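Gravodness Two-Arm Challenge

The Gravodness Two-Arm Challenge is a yearly student robotics competition in which college and high school teams program a pair of robot arms to do ordinary household jobs. Every team works on the same kind of table with the same kind of arms, so the contest comes down to software, planning, and a great deal of patience. It grew out of a one-semester course at Rumard College and is now run by the college's robotics club, known on campus as the Mernier Club after the building where it meets.

The challenge is best known for its kitchen tasks, and above all for the Cup Rack, a deceptively plain exercise that has humbled more teams than any other event on the program.

Contents
History
Table and equipment
The Cup Rack
Scoring
Team life
The Purba library
Other tasks
Influence on teaching

History

The competition began as the final project of an introductory course in robot manipulation. Students in the course were asked to pick any chore they disliked at home and teach two arms to do it. The first projects included folding a dish towel, sorting batteries, opening a jar, and putting a book back on a shelf. Very few of them worked from start to finish, but the final demonstration drew such a crowd that the class had to move its tables into the hallway of the Mernier Building.

The following year the club opened the event to students who had not taken the course. A shared rule book was written over one long weekend, and its first edition ran to 2 pages. Later editions are much longer, mostly thanks to the inventive ways that teams found to read the short one. One early group pushed every object to the edge of the table and claimed, correctly, that the rules only asked for the middle to be clear.

High school teams were first admitted as guests and then as full entrants. They quickly became a favorite part of the event, and several college teams now include members who first visited Rumard as high school students.

The name Gravodness comes from a typing mistake in the first entry form, where "gravity and goodness" (a running joke from the course about what makes a grasp hold) had been mashed together. The club liked the word and kept it.

Table and equipment

The host supplies the tables. Each one has two arms mounted along the far side, facing the working area, with a gripper at the end of the arm for picking things up. Teams may not move the bases, change the table covering, or add weights to the objects. They may choose their own control method, and the range on display in any given year is wonderful to see: hand-written motion sequences, vision systems that search for objects by color, and learned controllers trained on many hours of demonstrations.

The tabletop is covered in plain brown paper. Paper is cheap, it can be replaced between rounds, and it gives the vision teams an even background. It also creases, and teams that tune their color filters too tightly have been known to chase a crease across the table with great determination.

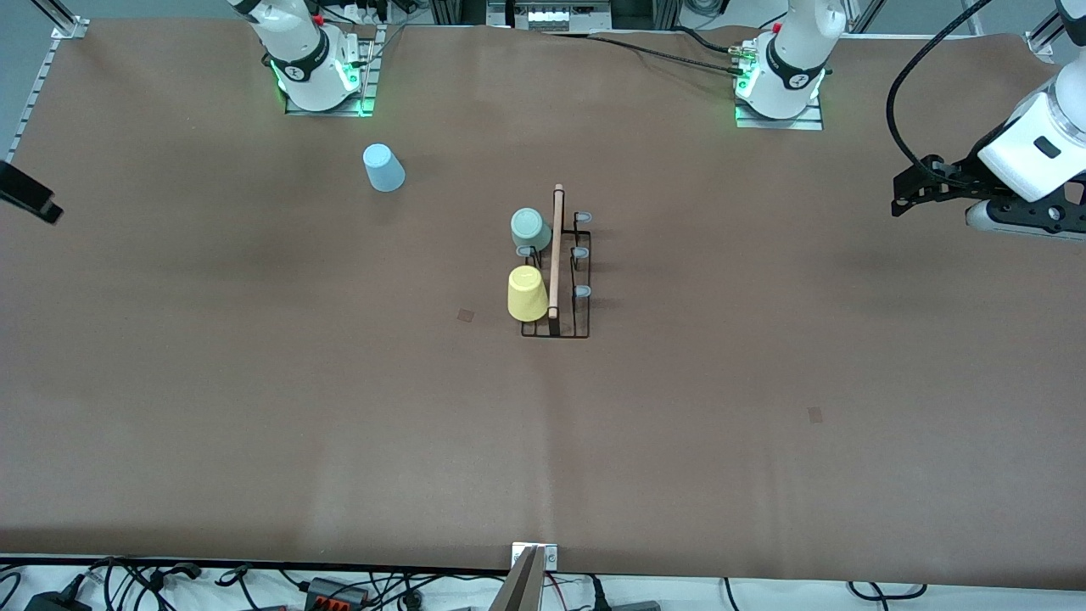
Reading time: 7 minutes

The Cup Rack

In the Cup Rack, a team's arms must handle a set of upside-down cups and a narrow wire dish rack with pegs. The green, yellow, and blue cups used in the standard set are all light, muted shades, chosen to make color detection a real problem under changing room light. The light blue cup is a special test for vision teams, as the rubber caps on the rack's pegs are a pale blue-gray and can fool a careless filter.

A round may start with cups resting against the rack and another standing by itself on the open paper. The lone cup is the one most teams go for first. An upside-down cup stands on its wider rim, with the narrow base on top, and a two-fingered gripper can come down over it or take it from the side. Both ways have their fans. Coming from above is quick and keeps the arm well clear of the rack. Coming from the side makes it easier to turn the cup afterward, but the fingers have to travel low over the paper, and any error in height shows up right away.

Cups that lean on the rack are much harder. A tilted cup offers no level surface to aim for, and the pegs and wires leave little room for fingers. Push too hard and the rack slides. Pull at the wrong angle and the neighboring cup goes with it. The most admired solutions use both arms, one to steady the rack and the other to lift, and seeing a pair of arms pull that off smoothly is one of the great pleasures of the whole event!

A wooden rod may also be laid across the rack. Depending on the round, it is either an obstacle that must stay where it is or an object that must be moved before the cups are dealt with. Teams learn which version they will face only when the round is called. This rule is popular with spectators and rather less so with programmers.

Scoring

A perfect Cup Rack run is worth 200 points. Points are earned for each cup that is picked up cleanly, for each one placed as the round sheet asks, and for leaving the rack close to its starting position. A dropped cup loses points but does not end the run, and a team whose arms pick a dropped cup back up without human help receives a recovery bonus.

The recovery bonus was added after a memorable run in which an arm knocked a cup over, paused, looked in the wrong place, paused again, and then found it. The audience cheered so loudly that the judges gave the team a round of applause in the official notes, having no points to give. The rule was in place by the next season.

A run ends early if the arms touch each other, if either arm strikes the table hard enough to trigger its safety stop, or if a team member reaches over the table. Teams may ask for a restart once per round at the cost of some points. Stopping an arm for safety is never penalized.

Team life

Teams usually form in early fall and get their first table time in November. Table time is the scarce resource of the whole season, and the sign-up sheet is treated with near-religious respect. Groups that arrive with a written list of things to try get far more out of a session than groups that arrive with a grand idea and no list.

Most teams split the work by interest. Some members work on seeing (finding the cups and their poses), others on moving (planning arm paths that stay clear of the rack and of each other), and someone always ends up as the keeper of the log. A good log records the starting layout, the software version, and exactly what went wrong. Old logs are handed down to new members, and reading them is a fine education in how many ways there are to miss a cup.

Cable care is part of the training too. New members learn to check that every cable has enough slack for the arm's full reach before they start a program, and to keep the loops clear of the grippers.

The Purba library

Much of the shared code in the challenge lives in a student-written library called Purba. It started as a small set of helper functions for opening and closing the grippers and has grown to cover two-arm timing, simple collision checks, and playback of recorded runs. Version 2 added a feature that slows both arms together when one falls behind, which made two-arm lifts far more reliable for beginners.

Purba also comes with an archive of 1000 recorded Cup Rack attempts, successes and failures alike, contributed by past teams. Learning-based teams train on it, and everyone else uses it to settle arguments. The archive was opened to all entrants on April 2, 2018, and a number of teams that had never finished a round did so in the season that followed.

Other tasks

The Cup Rack shares the program with several other events. Towel Fold asks for a square towel folded into quarters. Lid and Jar requires one arm to hold while the other twists. In Pass Across, an object must travel from one side of the table to the other with a handoff in midair, and no part of it may touch the paper on the way. The Open Round lets teams present a chore of their own choice, in the spirit of the original course, and has produced pencil sharpening, card dealing, and a very slow but fully successful attempt at buttering toast.

Influence on teaching

The course that started it all is still taught at Rumard, and the Cup Rack now serves as its midterm project. Instructors like it for the way it ties together topics that textbooks keep in separate chapters: camera calibration, grasp choice, path planning, and error handling all meet over a few cups. Students are graded on their reports as well as their runs, and a clear account of a failed grasp can earn full marks.

Several high schools that send teams have built their own practice versions with smaller arms and secondhand dish racks. The club lends out its round sheets free of charge and asks only that schools send back any new layouts they come up with. A few of the hardest starting positions in the current rule book came from exactly that exchange.

See also
Robot manipulation
Bimanual coordination
Student robotics competitions
Motion planning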